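Can a machine tidy up yet?

Every November I get asked by someone in the family whether it is time to buy a robot that does the housework. They have seen a clip of one folding towels. I have given the same answer for a few years, which is that a dishwasher is still the best robot you can own, and I went looking for reasons to change it.

The hoovers are fine. Ours is a Nirer, it cost 400 euros, and it does the ground floor every morning as long as the chair legs haven't moved much. It pushes dirt along a flat surface and that is all it has to do. Picking things up is another matter. 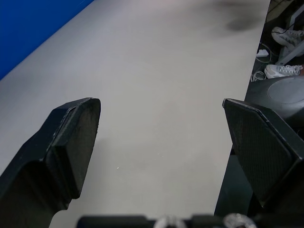
A person clearing a table doesn't plan much. You reach, your hand closes on whatever is there, and if it slips you grab it again. A gripper with two stiff fingers has to come in at a decent angle, at the right height, and close in the right place. Get any of those wrong and the thing rolls away or gets pushed along. Thin handles are harder than they look, and soft plastic is worse, as a bag has no fixed shape to aim at.

Toys are a good test for this. They come in odd shapes, they end up heaped on top of each other, and some of them are see-through. Clear plastic has always been a nuisance for cameras.

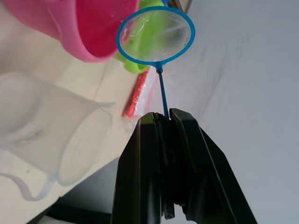 The blue toy net, held by the end of its handle.

I talked it over with Detlef Engelhardt, who spent years keeping packing lines going at Kemppainen in Flulusberg. His view is that the shop floor got its robots early by making everything the same. Same box, same spot on the belt, 50 an hour or 748 an hour, the arm doesn't care. When a box arrived crooked the line stopped and a man walked over. He said a house is all crooked boxes.

I think he is right, though the newer systems are less fussy than the ones he looked after. They learn from lots of recorded attempts, and they can cope with some mess. What I want to know is how they do on the tenth toy when the first nine have gone well, and how long the whole table takes. Most of the clips are speeded up, so check the corner of the screen for the small print.

So my answer for this year is no, keep your money. I'll look at the Iltix arm again when they put a price on it.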